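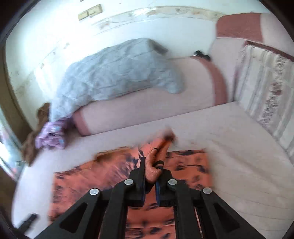 Can a robot tidy up a sofa yet? I mean a regular family sofa at the end of the day, and I'm asking as somebody who has been promised a laundry-folding machine since I was in high school. My sister and I run a three-bedroom guest house called Zadari and between us we do all the rooms plus our own living room, so chores are pretty much my whole personality by now. I keep seeing clips of arms folding a white T-shirt on a clean white table, very slowly, and everyone in the comments is ready to hand over their house keys. But what about a grey quilted blanket dumped over a bolster, with a purple patterned bundle next to it and a big orange and navy cloth spread along the front of the seat? Every one of those is a different job. The blanket gets folded, the cushion stays put, the bundle has to be opened up before you even know what it is. I do that without thinking while I'm on the phone.

So my question is where things really stand. Can I buy something that will do this in the next couple of years, or should I stop looking? A salesman for an outfit called Skolamach quoted me 3,197 dollars for a "home tidying arm" and got very vague when I asked about blankets. I have 15 bed sheets a week to fold in the busy season, if that matters. Thanks in advance!

Bimla Mittal

sheetmetal_deb

Hi Bimla! I can't speak for Skolamach, never used them, but I work in a shop that makes brackets and we've had two arms on the floor for a good while now, so I'll tell you what I see from my end.

Ours load a press. They pick up a flat blank, put it in, take it out, put it on a stack. They're great at it and I wouldn't want to go back to doing it by hand. But the blanks arrive in a rack, all facing the same way, and if somebody bumps that rack the arm stops and flashes a light until I walk over. That's metal, too, which keeps its shape when you grab it. Cloth changes shape every time you touch it. Pull one corner of your orange thing and the other three go wherever they like, plus half of it is probably going to drag the blanket along.

People are working on this and it is getting better – I've seen a demo of two arms folding towels out of a basket, a real jumbled basket, and most of them came out okay. A couple came out as a sort of burrito. It took a long time per towel and there was an engineer standing next to it. For a guest house I'd want to know what happens when the engineer goes home.

For the sheets, look at the commercial laundry side instead. There are folding machines for flatwork, but you feed them by hand, they're the size of a van, and they only make sense for places doing 500 sheets a day. With 15 a week you'd be faster finding a teenager.

If you do talk to the salesman again, ask him to let you bring your own stuff to the demo. Take the blanket, take a fitted sheet, and throw them down however they land. Then don't let anybody straighten them before it starts! Also ask:

what happens if it picks up two things at once
does it know a cushion from a folded towel
who pays for the visit when it gets stuck
does it need the internet to work

I asked the last one about our second arm and I was very glad I did.

Maurya961

robot vacuum yes, everything else no. save your money

tomatoes_and_twine

I'm going to be a little more hopeful than the others, with the warning that I'm a hobby person and have never had to make a business depend on any of this.

I think "tidy the sofa" is really a few questions stuck together. Picking up a soft thing and dropping it in a hamper is pretty close. A simple two-finger gripper can manage a lot of that, since fabric is forgiving and you don't have to grab it in any special spot. If you'd be happy with everything off the seat and into one basket, I can imagine that at home fairly soon. Folding is much harder. Straightening cushions so it looks like somebody cares about the room is somewhere in between, and I'd guess harder than it sounds, what with the patterned cushion having a right way up and the bolster needing to go in a particular place. You know the place. You'd have to show it, or it would have to pick that up from watching lots and lots of sofas.

The thing I'd worry about is the stuff in the folds. My kid leaves hair clips, crayons and once a whole sandwich in our throw blanket. I'd want to see a machine shake out a blanket and notice what fell before I let it stuff one in a closet.

There's a group at the Vadov makers' space near me that gets together on Monday evenings and has been trying to get a small arm to hang up dish towels. Last I heard it could do it if the towel was already on the counter with one corner sticking up, and they were very proud, and so was I. Before that it had mostly been picking up the counter mat.

So my answer is no for this year, and I wouldn't spend 3,197 dollars on a first version from anyone. If they offer you a trial month with your own rooms and your own bedding, and they come pick the thing up afterward, I'd say go for it and please come back and tell us how it did with the fitted sheets.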